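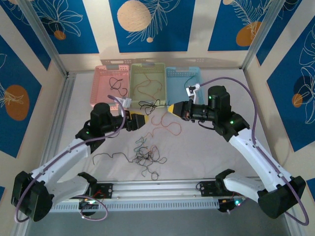 3 min read

Ivunstead Trade and Makers Fair, first day

The fair runs in the old rail sheds on the east side of Ivunstead, a short walk from the bus station. Doors opened at 8 on Thursday and there was already a line past the ticket window. Admission was 3 dollars, cash or card, and that included a paper map printed on yellow stock. The map was accurate except for the restrooms, which had been moved to the far end of Shed B.

I started in Shed A with the textile people. The largest stand there belonged to Marwood, a weaving mill that makes dish towels, aprons and a heavier cloth sold by the yard for upholstery. They had brought a floor loom and ran it on the half hour. The weaver worked through several inches of a blue and cream check while people asked questions over her shoulder. The loom is louder than I expected and she had to stop each time to answer. The mill started out making flour sacks, and a few old ones were pinned up along the back of the stand. The seconds bin was by the exit and had mostly been picked over, but I bought two towels with a flaw near the hem.

Across the aisle was Chareonsuk, a family business that makes baskets and trays from rattan and water hyacinth. The stems are dried, sorted by thickness and dampened again before weaving so they bend without cracking. A finished laundry basket takes most of a day. The lids are made by a different person from the bases, and each pair is numbered in pencil on the underside to keep them together. Prices were fair for the work in them. The small bread trays sold out before lunch and they were taking orders on a clipboard.

Shed B had the food and the housewares. Lunch was a pork roll and a cup of lentil soup from a counter near the loading doors. The soup was good and the roll was dry. Seating was the weak point of the whole fair. There were long tables, but most were taken by exhibitors on their breaks, and a lot of visitors ate standing up against the wall.

Fita had the corner stand after lunch. They make enameled steel pans, mugs and pie dishes, and their plant is close enough to town that they run a tour bus on fair days. I signed up for the 2:30 tour, which takes 20 people and lasts under an hour. You get a hairnet and a pair of safety glasses at the door and you walk on the painted path.

The tour begins at the presses, where flat steel blanks are stamped into shape. From there the pans go through a wash line and then to the dipping room. The enamel is mixed to the thickness of paint, and each piece is dipped, turned by hand to let the extra run off, and hung on a rack. The first firing gives a dark ground coat and the second gives the color. The guide said the plant ships 4,000 pieces in a normal week and more in September, when stores stock up for the holidays. The dark rims are brushed on at a separate bench. I would have liked more time at that bench, but the next group was behind us.

There is a small shop at the end with discontinued colors. I passed on the pie dishes and regretted it on the bus.

Back at the sheds, the last hour was quieter and a better time to talk to people. Some stands had begun packing up early, which seemed unfair to anyone arriving after work. The plant stalls outside had marked down their herbs and I came away with a pot of thyme.

A few practical notes. Parking on the street fills up before the doors open, but the gravel lot behind the feed store stays half empty all day. Wear shoes with closed toes if you want the Fita tour; two people in our group were turned away in sandals. The tour sheet goes out at the stand in Shed B when the fair opens, and the afternoon slots were gone by noon. Most stands take cards, though the soup counter and the plant stalls do not.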